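Equipment Planning FAQ: Hand-Held Gripper Collection Stations

Kutmont Labs - Shared Equipment - Purchasing and Planning

Answers for groups budgeting a collection station built on hand-held grippers. Prices are in US dollars and exclude tax and freight. For the ordering form, see the Purchasing page.

Reference task for all figures on this page: keys on a ring, small white hook stand, table-height work surface.
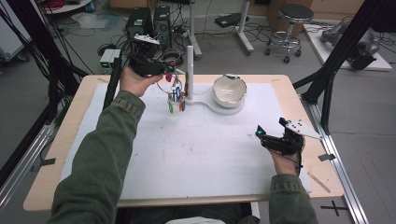
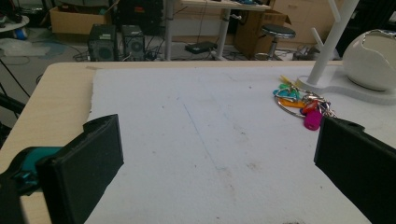 Nomvula Steyn asks whether the price of a station should be charged to one project or spread over every project that uses the table. Spread it. The table, frame and computers outlast any single task, and the finance office accepts a split by booked hours. Only task props and finger pads go to the project that wears them out.

What does a station include?

The standard order has five lines: one pair of hand-held grippers, the work table, the extrusion frame, the recording computers, and cabling. Each line has its own part number and can be ordered alone. Task props are not included on any line.

Do I have to buy grippers in pairs?

No, but most groups should. A single gripper covers one-handed picking and placing. Any task where one hand steadies an object and the other moves it needs two. Buying the second unit later means a second calibration visit, billed separately, and the two units may come from different production runs.

Which gripper models are approved?

Two at present: the Hulon and the Wistier. Both are supported by the same recording software. The Hulon is the default. The Wistier opens wider and is heavier in the hand, so plan shorter sessions with it. Mixed pairs are not supported. The left and right units must be the same model and the same firmware version.

Can we use the Quan instead?

The Quan is still under evaluation. Do not put it on a purchase request before it appears on the approved list. Loan units can be booked for a trial, but recordings made with a loan unit can't be merged into an existing set.

How much should I set aside for finger pads?

Pads are a consumable. A set costs $49 and fits one gripper. Replace the set when the contact face is visibly rounded or when a thin object slips at normal grip. Hard, narrow items such as keys wear pads faster than foam, cloth or cardboard. For metal objects, budget one set per gripper per 1000 recorded attempts. For soft objects, the same set normally lasts the length of a project.

What about the work surface?

Order the table bare and put a replaceable sheet on top. Marks and smudges collect in normal use, and they do not matter for most tasks. Replace the sheet when an edge lifts, when a fixture no longer sits flat, or when the task plan calls for a clean background. Keep a spare sheet from the same batch. White varies between suppliers, and a change of sheet partway through a set has to be logged.

Is the extrusion frame required?

It is required if any sensor is mounted to the structure. It is optional if all recording is done from the grippers and from a head-worn camera. The frame adds $1211 to the order, including brackets and leveling feet, with assembly extra. Groups that leave it out at first should still reserve the floor space, as the frame is wider and deeper than the table on every side.

How much floor space do I need?

Measure to the outside of the frame, then add clear standing room on the operator's side and a walkway on at least one other side. Computers can go on the floor behind the table if they have open space at the vents. Do not count the area under neighboring desks as free space - it fills up with power supplies and network gear during setup.

Stools and rolling stands should have an assigned place on the floor plan. They drift toward the station otherwise and end up in the background of the recordings. Whether that matters depends on the project. Groups that want a plain background should budget for screens, which are a separate line.

How many computers are needed?

One per gripper if you record at full rate, or one for the pair at half rate. The full-rate configuration is the one we quote by default. A shared machine saves money on the first order but has been the most common cause of dropped data on stations we support, and the upgrade costs more than the original difference.

Are the cables included?

One set is included, cut for a station where the computers stand directly behind the table. Longer runs are quoted on request. Allow slack for the full reach of both arms, including a raised hand at the far corner. A cable that goes tight changes the way the operator moves, and that shows up in the data before it shows up as a fault. Floor covers are recommended wherever a run crosses a walkway.

Can we go wireless?

Not with the current models. Hulon units have a wireless option listed in the catalog, but our recording software does not accept it.

What should I plan for task props?

Prop costs are small next to the rest of the order, but lead times are not. Printed stands and holders are made in the shop and take 2 weeks from an approved drawing. Order duplicates of anything with a thin wall or a thin arm. If the prop will be placed, tipped or hooked by the gripper, test it for stability before the full batch is made. A wider base usually solves the problem without a change to the rest of the part.

For loose items such as key rings and tags, buy several sets at once and keep them together in a labeled bag. Colors get discontinued. A project that depends on a particular magenta or teal should buy enough at the start to finish.

Do hand-held grippers replace the robot in the budget?

No. They reduce the robot hours needed during collection. A robot is still needed to test whatever is trained on the data, and the fingers on the robot should match the fingers on the hand-held unit. If the arm has not been chosen yet, choose it first. Adapters exist for both approved models, though not for every wrist.

How do I estimate operator time?

Operator time is the largest cost on most projects and the one most often left out. Count setup, resets between attempts, breaks and review, as well as the recording itself. For a tabletop task with small parts, resets often take longer than the attempt. Run a half-day pilot before you fix the number in your budget, and use the pilot's afternoon rate, as the morning rate will be too high.

Groups running two-handed tasks should plan for two trained operators per station so that they can trade off.

Is training included in the price?

One session is included for up to two operators. It covers holding the gripper, starting and stopping a recording, calibration checks and pad changes. Further sessions are charged by the half day.

What happens if a gripper fails?

Units under warranty are exchanged through Kutmont Labs. Outside the warranty period, we repair the body and the finger drive and replace the sensor board as a single part. Keep the top plate with its original gripper. Plates are matched during calibration, and swapping them means the pair has to be calibrated again.

Should I buy a spare unit?

A spare makes sense if you run more than one station or if your project has a fixed end date. For a single station with a flexible schedule, the loan pool is cheaper. The pool carries the Hulon only, so groups on the Wistier should lean toward a spare.

When do orders need to be in?

Orders for delivery in the same budget year must reach us by the end of January. Later requests are accepted and filled from stock where possible, with the balance moved to the next year. Finger pads, cables and work surface sheets can be ordered at any time.

Can I reuse an older station?

In most cases, yes. Tables and frames from earlier stations are compatible, and only the brackets need to be checked. Send the part numbers from the frame and the age of the computers with your request. We will mark which lines can be dropped from the quote and return it to you for approval.

Who approves the quote?

The project lead signs for task props and pads. Shared lines - table, frame, computers - also need the signature of whoever holds the room budget. Quotes are valid for one quarter.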